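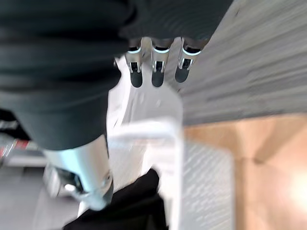 How many examples does it take to teach a hand to put the clothes away?

At Ustimance we had 1,410 by the end of January, and Brumik (that's the hand, bless it) still went at every sleeve like a shy guest reaching for the last biscuit.

Home | Stories | About

Reading time: 5 minutes

So I made tea, sat back down and guided it through another, slowly, the way my gran taught me to fold, and somewhere past the collar I found I was humming her tune.

We use cookies to improve your visit.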